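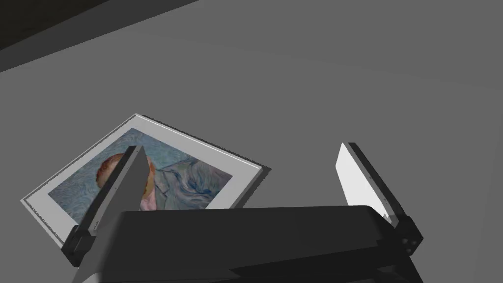
Gripper, two fingers. Computer rendering.

Trendach post check — screenshot of a supposed notice from Kududholm water office
Filled in Wednesday, May 26, 2021

1. Original post found on the account it claims to come from?
No. Searched the notice word for word. Every hit is somebody sharing the screenshot.

2. Oldest copy located?
Partly. Oldest we have is on the Nandis message board, already cropped. I doubt it started there.

3. Length and layout match the site?
Fail. The text runs to 420 characters in one post, and the spacing under the name is wrong.

4. Numbers traced to a source?
Fail. "100 percent of homes shut off by June" has nothing behind it. The Leemans blog repeats it and links to the screenshot, so that's a circle.

5. Deleted-post claim tested?
Open. People keep saying it was taken down. Fine — then show a saved copy with a working address. We asked 2 accounts that say they saw it live. One sent the same crop back.

6. Office contacted?
Yes, by email and phone. No answer yet. Don't count silence either way.

7. Second reader signed off?
Not yet. Second reader wants "false." I'd hold at "no evidence" until item 5 closes.

Rating for now: unproven, likely fake. Recheck in 2 days.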